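Upstairs at Lastton: the long table

Gallery, 18 December 2022
Text: Nelly Benavides

The mezzanine at the Lastton building was opened to everyone in August. Before that it held rolled carpet and the old filing cabinets from Piltudby. Now it has a long wooden table by the railing, mesh office chairs and a view down to the lower floor. It can be booked in blocks of 40 minutes, and the sheet is kept at the front desk.

The table came secondhand from Abeysekara, along with the chairs. Kayode Edet and Obinna Aliyu sanded the top and gave it 2 coats of varnish. The handrail is original to the building and was only cleaned.

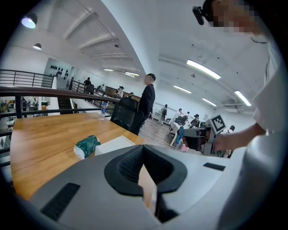 The varnish took longer to harden than the can said, so the table stayed closed for 17 days. It marks easily, and hot mugs should go on a coaster. Water bottles are fine up here. Food stays downstairs.

Small items live on the table during the day: tissues, a pair of scissors with dark blue handles, a white box with a lid. Please put the scissors back in the box after use and close it in the evening. Chairs go back under the table, clear of the railing.

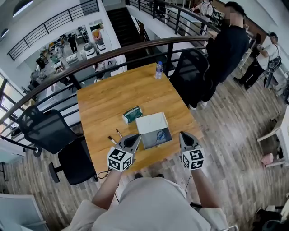
Binta Olaniyan wrote in to ask whether the box could stay up there overnight, as the cupboard downstairs is locked by the time the last booking ends. She would also like a second pair of scissors.

The box can stay on the table overnight from now on. Scissors are on the next Skiltis order, with 20 new coasters.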